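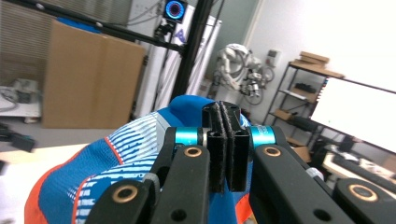
Laundry sorting grippers get a regular service slot at Clindell

A textile sorting workshop in Clindell has changed the way it looks after the hand-held grippers its staff use to teach folding and sorting to robotic arms, after a run of dropped items in November was traced to worn finger pads and dry pivots.

The workshop is run by Brada, a small company that develops handling equipment for commercial laundries and charity clothing depots. Operators there pick up garments and towels with a gripper held in the hand, and the recorded movements are later used to program an arm to do the same job. The grippers are opened and closed many hundreds of times in a shift.

Trefor Gwynne, who looks after the equipment, said the tools had been serviced only when somebody complained about one.

"You would get a note on the bench saying it was slipping, and by then it had usually been slipping for a while," he said. "The operator squeezes harder and gets used to it. Then the recordings from that tool don't match the recordings from the others."

Under the new arrangement each gripper comes off the floor after 65 hours of use, whether or not there is anything wrong with it. A service takes 17 minutes if no parts are needed. There is a spare tool on the rack so that the operator can keep working.

The service starts with the fingers. Each one has a gripping surface on its inner face, and lint from fabric works its way into the texture until it behaves more like felt than rubber. Mr. Gwynne goes over the pads with a stiff nylon brush, then a cloth dampened with isopropyl alcohol, and leaves them to dry with the fingers open. A pad that is still shiny after cleaning is replaced.

New pads come on an adhesive backing. The old glue has to come off completely first, which he described as the slowest part of the job. He uses a plastic scraper. A steel one was tried earlier in the year and left gouges that lifted the corner of the next pad.

With the pads in place, the fingers are closed on a strip of paper at the tip, the middle and the base. The paper should pull out with the same drag each time. If it comes out freely at the tip and holds at the base, the fingers are toed out, and the screws on the linkage need to be backed off and the arms squared up again before anything else is done.

The pivots are next. The linkage on each side swings on brass bushings, and these had been getting a spray lubricant whenever they squeaked. The spray attracted lint and also found its way onto the fabric. One batch of white pillowcases had to be rewashed after grey marks showed up along the hems.

The spray has now been taken off the bench. Each bushing is wiped out with a cotton swab and given a very small amount of dry lubricant, worked in by opening and closing the tool by hand. Mr. Gwynne then holds the tool by its body and rocks each finger from side to side. Any play that can be felt means the bushing is on its way out, and it is changed then and there.

"They cost next to nothing," he said. "The time goes into taking the plates apart and getting them back together in the right order. I have put a spacer in the wrong way and had to start over. Take a photo on your phone before you undo anything."

The last step is a grip test using a folded tea towel clipped to a spring scale. The towel is pulled until it slips, and the reading goes in the logbook. A tool has to hold to at least 700 grams to go back on the rack. Before the change, the worst of the grippers was letting go well below that, although it looked fine and opened and closed smoothly.

Eirlys Lewis, who manages the recording sessions, said the difference had been clearest with slippery fabrics such as sports shirts and swimwear. Cotton towels tend to hold even in a worn gripper, so the fault had stayed hidden as long as the workshop was mainly handling towels.

"When we moved on to sportswear, people thought they were doing it wrong," she said. "We were retraining operators when we should have been looking at the pads."

Ms. Lewis went back through the earlier sessions and set aside 86 recordings made with the two worst tools. Those items will be done again over the winter. She said it was a nuisance but easier than finding the problem later, once an arm had been programmed from them.

She has also asked operators to do a short check of their own at the start of a shift. They look at the pads, open and close the gripper a few times, and pinch a scrap of thin polyester and tug it. If it slips, the tool goes into the red bin under the bench and they take the spare. There is no form to fill in. A strip of masking tape with the date and the operator's initials is enough.

The camera mount on each tool gets a look at the same time. It is held with small screws that can work loose from vibration and from being set down on the table. A mount that has shifted even slightly changes the angle of every recording made afterwards, so the screws are now marked with a line of paint pen across the head and onto the plate. If the line is broken, the screw has moved, and the camera is realigned before the next session.

The company buys its finger pads from Rirkex, a rubber goods supplier, and has been trying a softer grade on one gripper. The softer pad holds thin fabric well and does not leave a crease, but it picks up lint faster and has torn once on a zipper. Mr. Gwynne said he would keep it on for another couple of service rounds before deciding. He expects it will end up being used only for light items, with the standard pad kept for towels, jeans and anything with metal on it.

Zippers and snaps are a sore point generally. Operators have been asked to take hold of garments away from the fastenings where they can, and a tool that has been closed hard on a zipper is to be checked straight away. A nick in the pad can be hard to see and will catch threads on knitted items.

The same bench will also start looking after grippers for Dafis, a clothing depot that has been borrowing two tools for its own sorting trials. Those have been coming back with more wear than expected, mostly from coat buttons and buckles. They will be put on the same 65-hour schedule, with the logbook travelling in the case.

Mr. Gwynne has written the procedure out on one laminated sheet, which hangs above the bench beside the spring scale. Two operators have been shown how to do the full service so that it does not stop when he is away. One of them has already changed a set of bushings without help.

The workshop expects to order its next lot of pads and bushings before the holidays.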